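Flurnen Press Declines the Trustilen Fairness Mark and Asks What It Measures

August
By Mehwish Usmani, for Flurnen Press

Flurnen Press will not apply for the Trustilen Fairness Mark, the badge now being offered to small publishers of science fiction and fantasy. We were invited to join the first group of publishers this spring. We read the materials, asked our questions, waited for answers, and are now saying no in public, as several of our authors have asked us where we stand.

The Mark is a small seal printed on the back cover of a book. According to the Trustilen brochure, it tells readers that the publisher has "achieved fairness across the list." A press pays an entry fee, fills in a form with 125 questions, and receives a score. Presses over a certain score get the seal for a year. Presses under it get a plan for improvement and may pay to be scored again.

We have no quarrel with fairness. Flurnen has read manuscripts with the author's name removed for as long as we have been open to submissions. We plan to keep doing it. Our quarrel is with a badge that uses the word on every page of its brochure and means something different by it each time.

On page two, fairness means that every writer gets the same reading. We agree with that and would sign it tomorrow. By the scoring section, fairness means that the finished list must match a set of target shares, and the reading process is worth almost nothing. In the closing letter it has become "a feeling of belonging among all readers," and we would like to know how anyone plans to score that from a form.

These are three separate ideas. A press could meet the first and fail the second without doing anything wrong, or hit the second by dropping the first. We put this to Trustilen in writing. The reply thanked us for our passion and said the definitions were "living."

A living definition is a hard thing to put on the back of a paperback. If a reader picks up a book in two years and sees the seal, which version of the word was the publisher being held to? Trustilen did not say, and the seal carries no date.
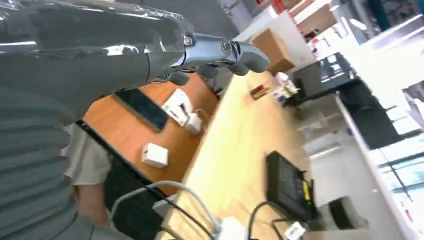

What happened with the trial scoring

Before deciding, we took part in the free trial. We sent in our list as it stood and were scored at a level that would have missed the Mark. We then sent in the same list again with one change, which was to count our two anthologies by contributor instead of by editor. The trial form allows either method and does not ask which was used. We passed easily.

The books, the authors and the way we picked them had not changed in any respect. We reported this to Trustilen the same afternoon. We were told that the second result was "the more accurate reflection of our journey" and were sent a link to the payment page.

It is possible that this was a slip on a busy day. It is also possible that the form has not been tested very hard. We don't know, and we don't think our readers should be asked to trust a number that moves that much when somebody ticks a different box.

Who checks

The form is filled in by the publisher. Trustilen says it may review answers at random. We asked how many had been reviewed so far among the 19 presses in the pilot, and were told that this information was not being shared at this stage. We asked who would do the reviewing and received a description of the values those people would hold, with no names and no word on whether any of them had worked in publishing.

The Fuentealba Prize, which many of our authors enter, has said it is "watching the Mark with interest." We hope it will keep watching for a good while before making it a condition of entry. A writer has no control over her publisher's paperwork and should not lose a place on a shortlist over it.

What Flurnen will do

Over 900 manuscripts came to us in our last open window. Each one was given a number and read without a name. Those that went further were read by a second person, also without a name, and only then did anyone open the file with the author's details. That will be the method again this time, and the reading guide will be posted in full on our site, including the parts where we disagree among ourselves about what makes a good opening chapter.

We will also publish the results of the trial scoring, both versions, so that other presses can try the same thing with their own lists. If Trustilen fixes the form, settles on one meaning and prints it, we will read it again. We are not expecting to hear back soon.

"I'm told that asking what a word means is a way of being against it," said Mehwish Usmani, publisher of Flurnen Press. "I edit books for a living. I ask what words mean all day. If the answer to that question is a seal and an invoice, I'd like to keep asking."

A longer version of this statement, with the letters to and from Trustilen, will appear in the next issue of Morko. Authors under contract with Flurnen do not need to do anything. Submissions for the coming window open later in August and stay open for six weeks.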